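Perguntas frequentes: compra e orçamento de garras manuais para coleta de dados
Equipamento Waltar, pastilhas Pokus. Valores em reais, sem frete.

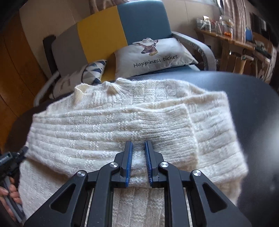 Quanto custa o conjunto?
O conjunto Waltar sai por R$ 3.932 e traz a garra, o suporte de câmera e um par de pastilhas. Computador, cartões de memória e treinamento são cotados à parte.

Quantas garras devo comprar?
Para dobrar roupa, uma por operador. Quem vai registrar tarefas com as duas mãos precisa de 2 por operador. Projetos com mais de uma casa costumam pedir também uma de reserva.

Qual pastilha serve para malha e lã?
A de cerdas azuis, de dentes curtos, montada na face interna de cada dedo. A lisa fica para caixas e embalagens. Um suéter grosso se pega por uma dobra do tecido, com as pontas dos dedos.

De quanto em quanto tempo se trocam as pastilhas?
Depende do tecido. No orçamento, calcule um par a cada 66 horas de uso. O par avulso não entra na garantia.

Preciso montar um estúdio?
Não. Sala, quarto ou lavanderia servem, e uma poltrona pode fazer as vezes de mesa. Reserve verba para o deslocamento da equipe e para as peças de roupa, que devem variar em cor e espessura.

As gravações funcionam com o braço que já temos?
Com os braços Sugiyama, sim, usando o adaptador Stolla. Para outras marcas, mande o modelo do flange antes de fechar o pedido.

Qual o prazo de entrega?
São 15 dias úteis após a confirmação do pagamento. Pedidos feitos em dezembro são despachados em janeiro.

Vocês alugam?
Só por mês fechado, com caução. O aluguel não é abatido de uma compra posterior.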